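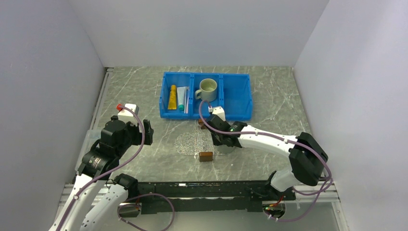
Let the Students Do the Dull Jobs

Posted 13/01/2023 in Opinion

The Wanberg robotics club meets twice a week, and for most of January its members have been working on putting bathroom things into a blue bin. A tube, a toothbrush, a mug. Parents who come to pick up their kids sometimes ask when the real project starts. I have coached the club long enough to have an answer, and I think it is worth writing down, because the same question comes up at the school board every time we ask for money.

The tidy-up task is the real project. It is also the best one we have run.

For years we built for the Lenar Cup. Students spent the fall on a machine that drove across a mat and threw foam balls, and in the spring they spent one Saturday finding out that another school threw them faster. I have nothing against the Lenar Cup. Some of our students loved it and still talk about it. But two or three of them did the driving, two or three did the building, and the rest made posters. When the season ended, the machine went on a shelf and was stripped for parts.

Tidying a table works differently. Everyone knows what a good result looks like, so a ninth grader can judge a run as well as a senior can. Everyone also finds out quickly that the job is hard. A mug has a handle on one side, and you have to decide whether to go for the handle or the rim. A tube can be stood up or laid down. Clear plastic is a problem of its own, and our students have argued over it for whole afternoons.

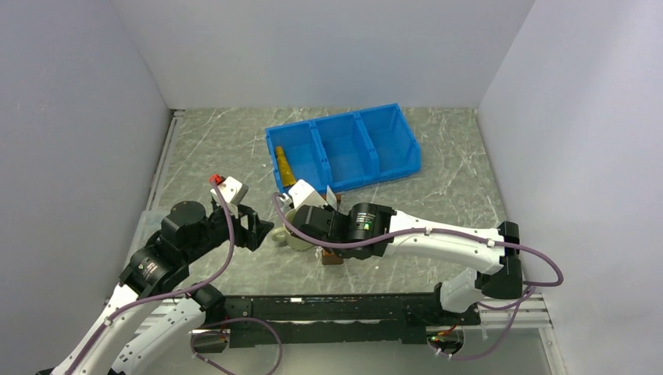
Two arms at the bin, with the left gripper pointed toward the mug handle.

Two arms make it harder still. A student who has thought only about the left one soon has to think about where the right one will be. In practice that means two students have to talk to each other, and they have to use words the other one understands. I have seen more useful conversation over that bin than in 10 years of group work.

Then there is the notebook. We ask for 12 written attempts per student before anyone changes the setup, with failures logged in the same detail as successes. They complain about it. I would have complained too. But a student who has written "missed the handle, too far left" four times in a row usually stops blaming the equipment.

The objection I take most seriously is that this is dull, and that dull work drives kids away. The Nitedau program across the county has 40 students and a trophy case. We have fewer students and no trophy case. I would like more of them, and I accept that a competition brings people through the door. My answer is that we should keep a place for both, and that the board should stop treating the competition as the only thing that counts as a result.

The current funding form gives 100 points, and most of them go to events entered and places won. The Waweru grant, which paid for part of our year, asked for something else – a plain account of what the students tried and what they learned from it. Ours was easy to write. The notebooks were already full.

I would ask the board to borrow that question for its own form before the next round opens. I would also ask parents to come in and stay for one session. Bring a mug if you like. The students will want to know what shape the handle is.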